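Chore bots: are we there yet?

Short answer, no. Longer answer, sort of, if your chore is very small and the table is clear.

Spent part of Thursday with the Clestis crew in Hepburn, who are trying to get an arm to put a mug where you ask. They do most of it in simulation first, 400 goes overnight, then have a look at what went wrong over breakfast. Grabbing is mostly fine now. Putting down in the right spot – still a coin toss some days.

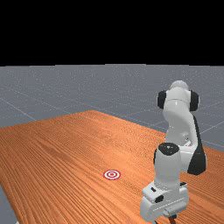 Simulated arm, bullseye on the tabletop. Image: Clestis

Real kitchens are the next headache. Wet benches, odd coloured cups, the cat. Brilari is further along with shop-floor stuff (bin to shelf, same box evry time) and says it has done more than 100 shifts at one warehouse. Laundry? Don't ask. One towel took 12 minutes.

Clestis open day is in April, details to come. Send us you're worst chore and we'll pass it on.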